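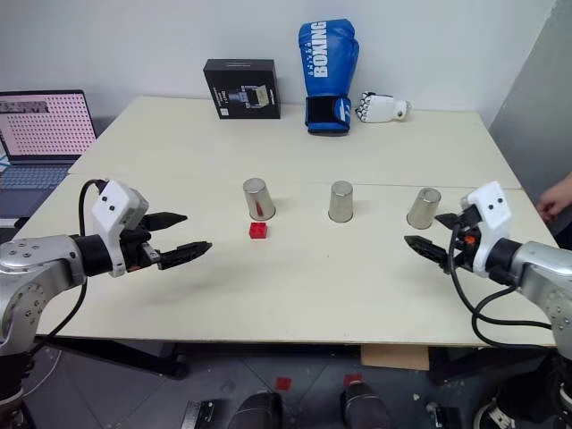 Can you even do the cup game with a square thing instead of a ball, a reader asked me in June, and would steel cups be too noisy? Yes to the first, a bit to the second! I've had so many emails along those lines that I finally put my answers on one page.

What do I need to play?
Three cups that match, one small thing to hide, and a table with some elbow room. I like stainless steel with a rounded bottom, and a little red plastic building block for the hiding part. The whole kit fits in a coat pocket if your cups nest (mine do, just barely).

Why a block and not a ball?
Balls roll. I spent years crawling under the table at the Morgan street fair looking for mine. A block with studs stays where you put it, and red shows up nicely on a pale tabletop. The only catch is that it can snag on the rim when you slide fast, so lift the cup a hair as you change direction.

My cups are from Flonik and the rims scratch the table. Help?
Put a thin placemat down. Felt works too, but it slows the cups a lot and small kids get frustrated. I wouldn't tape the rims - I tried it and the glue crept out and picked up every crumb in the house.

How fast should I shuffle?
Slower than you think. With little ones I do 5 swaps, and I say "switch" out loud each time. For grown-ups I keep going until somebody groans.

How long does a game last?
A round is over in less than a minute. A family game to ten points takes us nearly 60 minutes, mostly on account of the arguing.

Where do I start the block?
In front of one of the cups, out in the open, so everybody gets a good look before you cover it. I usually begin with the cup on the left, but that's pure habit.

Can people see the reflection?
Sometimes! Shiny steel picks up all kinds of light, and sharp-eyed players will try to read it. Brushed cups are better for serious play. The Steturen ones I bought last year are a nice in-between.

Do you sell sets?
Nope, I only write about games here at Nenero. Any kitchen store will have cups, and you can borrow the block from a toy bin.

Last updated 2022-10-20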